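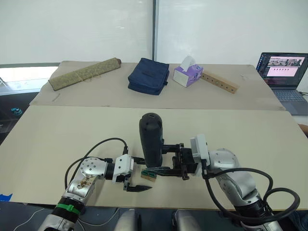 Re: Drywall crew and the change order on the Hutell job

Hi everybody,

Thanks so much to Magdalini for writing this up, I read it twice over coffee and recognized far too much of it!

Magdalini Raptis wrote on 2025-03-27:
> We signed for 494 sheets in January, and the owner has since moved
> two walls on the second floor. Iltov says the extra 30 sheets fall
> under the original price. I say they don't. Has anyone been through
> this with them?

We had nearly the same thing with Iltov at Vumerura (different foreman, I think, but the same office). What saved us was a short signed note from the day the owner asked for the change, with the old plan stapled to the new one. If you have even an email from that week, dig it out and send it along with your change order, and put the labor on its own line. We had over 162 hours in ours and they paid it once they could see it by itself.

I'd also give the people at Chatzigeorgiou a call, they did the framing on that building and may still have the marked-up drawings. They were very kind to us.

Do let us know how you get on, and good luck with the taping!

Warmly,
from the Vumerura site office

3 replies · 7 shares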